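4. Mounting the drawer fronts and setting the soft close

This section is for the Zimdale low cabinet, all widths. Read it to the end before you open the bag of screws. The work takes up to 18 minutes per drawer the first time, and it becomes quicker afterwards.

You need: a cross-head screwdriver, a pencil, the two grey spacers from bag C, a soft cloth. Do not use a power driver for the front screws. The thread in the front panel is short and it breaks easily.

4.1 Before you start

The cabinet body must already be level (see section 3). If the body is not level, the gaps between the fronts will never be equal and you will lose time with the adjusting.

Check that all runners are pushed fully back. When a runner is half out, the drawer box will sit on the locking tab and not behind it.

CAUTION: Do not open more than one drawer at a time until the wall bracket is fixed. The cabinet can tip forward. 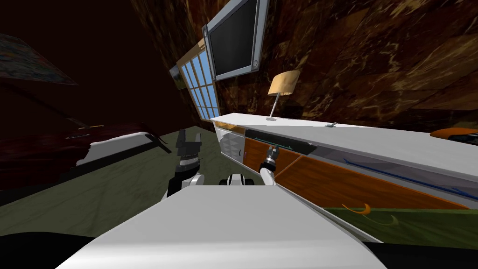
4.2 Fitting the front to the box

1. Lay the drawer box on the cloth with the open side up.
2. Put the front panel against the box. The drilled holes must look towards you.
3. Insert the four screws by hand, two turns each. Do not tighten yet.
4. Place one spacer at the left and one at the right, between the front and the bottom edge of the box.
5. Tighten the upper screws first, then the lower ones.
6. Take out the spacers and keep them. You will need the same pair for every drawer.

Note: In the 900 mm version there is a fifth screw in the middle. Tighten it last, and only lightly, otherwise the panel bends inwards.

4.3 Hanging the drawer

1. Pull both runners out until they stop.
2. Set the box on the runners and slide it back slowly. You should hear a click on each side.
3. If you hear only one click, pull the drawer out again and begin from step 1. Please do not push harder.
4. Open and close the drawer a few times before you go to the next one.

4.4 Adjusting the gap

Each runner has a small wheel under the front corner of the box. Turning it to the right lifts this corner, turning it to the left lowers it. One full turn is 2 mm – so a quarter turn is normally enough.

Start with the lowest row and work upwards. When you are finished, step back and look at the whole line of fronts from the other side of the room. Small errors are easier to see from there.
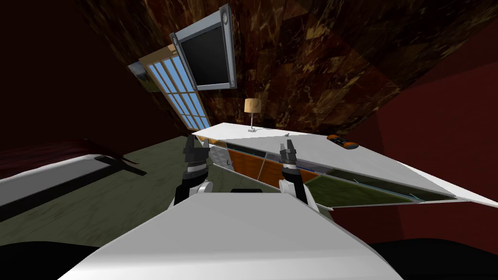
Fig. 4-2. Low cabinet with its row of drawer fronts.

4.5 Soft close

The soft close is set in the factory for an empty drawer. For heavy contents, such as plates or tools, move the grey slider on the right runner one step towards the back. If the drawer stays open by a finger's width, move the slider one step forward again.

Do not oil the soft close unit. Oil makes the seal swell and this damage is not covered by the guarantee.

4.6 Missing or damaged parts

Write to the Zimdale parts desk, attention Jyoti Nigam, and give the part number from the label inside the top left drawer. The spacer set has number 954. Replacement fronts from April onwards have slightly deeper screw holes and can be mixed with the older ones.

Continue with section 5, Fixing to the wall.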